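Khurana wipe-down arm kit, mk 2

Home > Kits > Household arms

Status: in stock, small batch. Page last updated 21/11/2021

What you get: one arm, one black gripper with jointed fingers, controller, power brick, base plate, bag of bolts (spares included), printed build guide. Cloths not supplied - use your own, thin ones grip best.

Designed at the Vistness shared workshop by Kusum Maurya and Dilwyn James. Built by you, on a kitchen table or a bench or whatever you've got. Allow a weekend. Gearóid did his in one long evening but he had built the mk 1 already.

Tools needed: hex keys, small crosshead, side cutters. No soldering on this version, all the leads are crimped now. Mk 1 owners can get the new lead set on its own, 18 pounds, ask at the Veltevville counter or email.

The sink routine comes loaded. Teach it the bowl by hand first - move the gripper round the inside wall, press save at each point, then the floor of the bowl, then the drain. More points on the curves. Go slow near the tap.
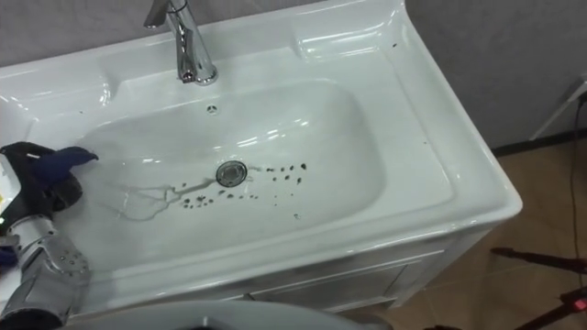

Sink work with a folded blue cloth, cloth against the left inner wall of the basin.

Grip setting for cloth is 2 out of the box. Go up one if it slips, no higher or the fingers bunch it and you lose the flat edge. Fold the cloth so the fold leads. Ramesh Tiwari has written up his folding method in the forum, worth a read before you start fidling with the settings.

Please note
- arm is not waterproof. Cloth damp, not dripping. Taps off
- no bleach, no limescale remover
- keep the power brick off the floor in bathrooms
- fix the base plate down before any moving, even a quick test

Firmware 102 fixes the wrist drift. If yours came before April it will want updating, cable is in the box. Takes a few minutes, dont unplug it halfway.

Joints are rated for more than 4,000 wipes before the belts want looking at. Belts are a standard Josuvon size, we keep them on the shelf.

Returns: unbuilt kits only. Part-built and stuck? Bring it to the workshop, Abbas Mahmoudi does the help bench and will sort most things while you wait.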